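What the Testimony Leaves Out

March 1, 2018

I have now listened to Glenys Wynne tell her story three times: once in person, once on the Rosser podcast, and once on a recording a friend sent me with the subject line "you need this." She tells it well. She was raised in a strict chapel family, lost her faith at college, spent years not thinking about it, and came back to a looser, kinder sort of belief after her mother died. Her book about all this has been passed around my own congregation in Corklow until the cover came off.

I don't doubt a word of it. What I doubt is the use we keep making of it.

Churches like mine have fallen hard for the return story. We used to want the conversion story, the drunk who put down the bottle and picked up the hymnbook. Now we want somebody who left, read some philosophy, had a bad decade, and walked back in with better vocabulary. When Wynne spoke at the Limow meeting hall there were 300 people in the seats, and I would bet that most of them had never left anything. They had come to hear that leaving doesn't stick.

That's a comfort, and I understand wanting it. I have two grown children who don't attend, and I'd like very much to be told that they are in the middle chapter. But a story told from the far end always makes the middle look like a middle. The people who left and stayed gone don't get a microphone at Limow. They aren't bitter, most of them. They're at the hardware store, they coach softball, they come to funerals and sing the hymns from memory. Ask them why they don't believe and a lot of them will say they just stopped, and there was no crisis to speak of.
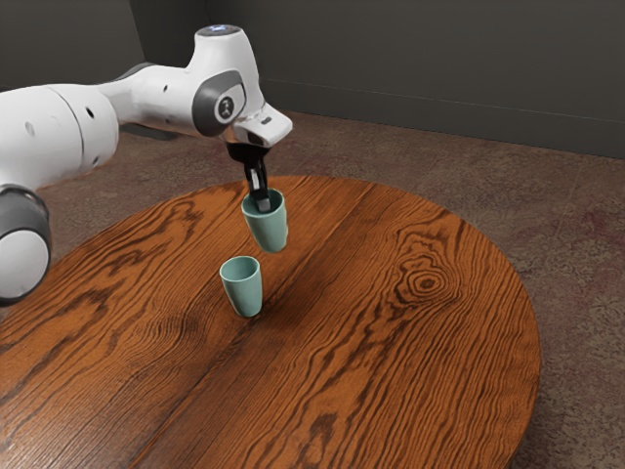

At the question time that night a man near the back asked Wynne whether she thought her belief was true or whether it was helpful. She said she no longer saw those as separate questions. People clapped. I did not, and I have been chewing on it since.

They are separate questions. My grandmother believed that Christ rose from the dead, bodily, on a particular morning, and she would have been insulted to hear that this was helpful. It was often not helpful. It cost her a brother, who married out and was not spoken to for 14 years. I think she was wrong about the brother and I'm not sure about the rest, but at least she was making a claim a person could disagree with. I can't find anything in Wynne's book to disagree with. God is "the room grief happens in." Prayer is "attention with the lights on." Fine. What would have to be different about the world for that to be false?

Defenders of this softer talk say the old hard claims emptied the pews. Maybe. Our Sunday attendance was up to 60 when I moved here and it is well under that now, and we've been using the soft language for most of that stretch. I wouldn't blame one for the other. I would only ask that the people selling the cure show me a patient.

There's a reading group starting in April, 4 evenings, using the Plurivier study guide that goes with the book. I've looked through it. Every session opens with "Share a time when you felt distant from God," and not one asks whether there is anybody there to be distant from. Last year a teenager in our youth class asked exactly that, in those words nearly, and was told it was a wonderful question. Then we had juice. She hasn't been back much.

I'd have liked her to get an answer. Yes, and these are my reasons. Or no, and I come for the singing. Or even I don't know, said by an adult who looked as if it bothered him. I was in the room and could have said any of those, and I passed the cups instead.

I've signed up for the April group anyway. I intend to bring up the man at the back and his question on the first evening, and see how long we can stay on it before somebody shares.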